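The arm that forgot where it was

A dropped can, a bent bracket and a very small number in a very old file kept the robot team at Skerero busy for most of June. Hugo Arnaud tells the story with real relish.

Ask people who work with robot arms what frightens them and they rarely mention anything dramatic. They talk about cables that work loose, clamps that slip and settings someone changed on a Friday. The fault that stopped the lab at Skerero belongs firmly in that family, and I think it is one of the loveliest bits of detective work I have come across in years (lovely for me, at least – I didn't have to do it).

The job itself sounds simple. The arms pick up everyday things from a table and put them into plastic bins. Drinks cans, pots, boxes, whatever is to hand. The control software, which the team calls Skirar, had managed 103 picks in a row without a slip, and everybody was feeling rather pleased. On the next one, the arm closed its fingers over a can, lifted it, swung across and came down 20 millimetres too low. The gripper met the wall of the bin, pushed it along the table and carried on pushing until the force limit cut in and the whole thing stopped dead.

Nothing flew across the room. One bracket was bent, the can was dented, and Arnaud, who had been standing well outside the marked area, remembers mostly the sound. "A sort of long squeak," he says. "Then silence, and then everyone talking at once."

The first suspect was the bin. Plastic bins flex, and they get nudged. So they measured it, put it back and ran the job again at a crawl, with a hand resting on the stop button. Perfect. They ran it again at full speed. Perfect again! By teatime they had 64 clean picks and no explanation whatever, and as anyone who has ever taken a rattling car to a garage will know, that is the worst possible result. 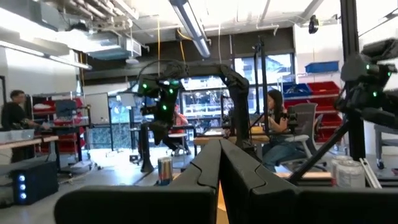
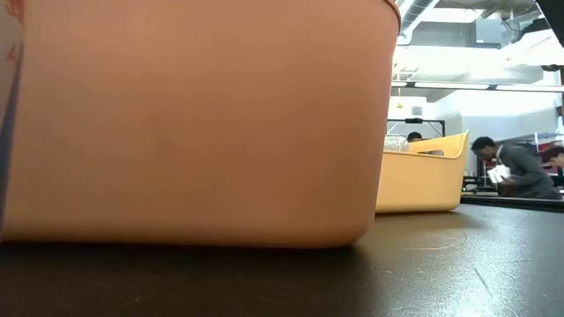 The next few days went on the camera. Skirar uses pictures to decide where things are, and strong daylight can fool it, so the team replayed the recordings from the morning of the fault and compared what the software believed with what had been on the table. The two matched. The camera had the bin in the right place and so did the software. The arm had been told to go to the correct height, and its own log swore blind that it had gone there.

That was the clue, and it took a while to sink in. The arm wasn't lying, exactly. It had lost track of its own shape. Each joint has a sensor that reports its angle, and when the power comes on the software reads those angles and adds a small correction stored for each joint. Get one of those corrections slightly wrong at the shoulder and the error grows all the way along the arm, so that a tiny slip at one end becomes a thumb's width at the other.

Arnaud went through the start-up records line by line. On the morning of the fault there had been a short dip in the power, and one arm had restarted by itself. It should have loaded its newest correction file. Instead it loaded one left over from before a joint was replaced, by a firm called Ikonen, at the old workshop in Coltby. Every test afterwards had begun with a proper manual start, which picked up the right file, and so every test had gone beautifully.

He proved it by pulling the plug. With the bin well out of the way, he cut the power, let the arm wake up on its own and sent it to a fixed point above the table. It stopped 20 millimetres low. He did it 3 times to be sure, and tells me he was grinning by the second.

The repair took an afternoon. The old files have been deleted, and an arm that restarts by itself now refuses to move until a person has walked it to a metal peg on the bench and checked that the numbers agree. The force limit has been lowered too. It did its job, but the team felt it had let the arm push for longer than they would like, and if that had been somebody's wrist against the bin I would be writing a different sort of article.

There is still an argument going on about the peg. Some of the team want the check at every start, power cut or no power cut, while others point out that it eats into the morning and that people skip dull jobs when they are in a hurry. Arnaud is for doing it every time. He has kept the bent bracket on his desk, where it holds down his post.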